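Film Talk > Small Films, Lost Films

Moltcombe — did anyone else sit through it?

reelgone
Caught this at 11 at night on some channel I didn't know I paid for. Two brothers inherit a seaside hotel called the Voicu and spend the whole movie failing to sell it. I think I loved it. My wife went to bed during the first phone call, and when she got up for water they were still on it.

tapehiss
It's a bad film with good wallpaper. The younger brother has one expression and saves it for the funeral.

matinee_mort
Disagree. The phone call is the movie. He's talking to the buyer and looking at the bar the entire time, and you know he'll never sign.

tapehiss
I knew he'd never sign because there were 90 minutes left.

dollarbin
I have the Tedent disc if anybody's after one. They pressed 500 and I'd guess some 500 are still in the warehouse. Picture's fine, sound is like listening through a coat.
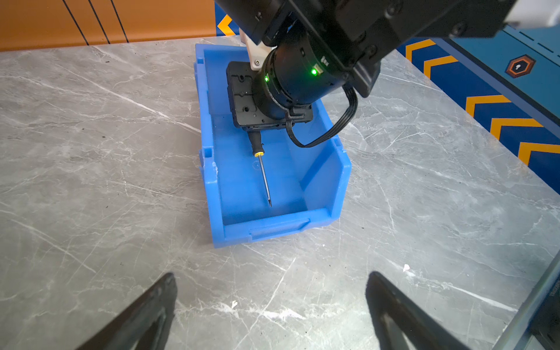
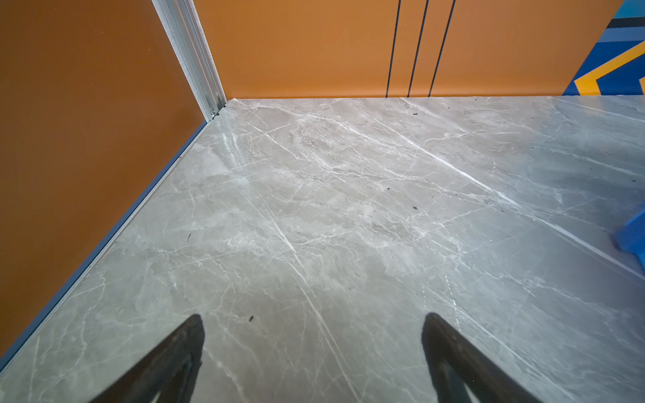
The disc has the longer ending, where the older one goes back for the dog. On TV they stop at the ferry, and it just looks like he forgot.

reelgone
There's a DOG?

matinee_mort
The ferry is the right ending. The dog scene was tacked on after Timum bought the rights and you can tell, his hair's a different length.

dollarbin
His hair changes in the kitchen scene too, so I wouldn't build a case on it.

tapehiss
Fine, I'll watch it again for the dog. Does part 2 have the same cast or is that the one set on a boat?

matinee_mort
Boat. Skip it.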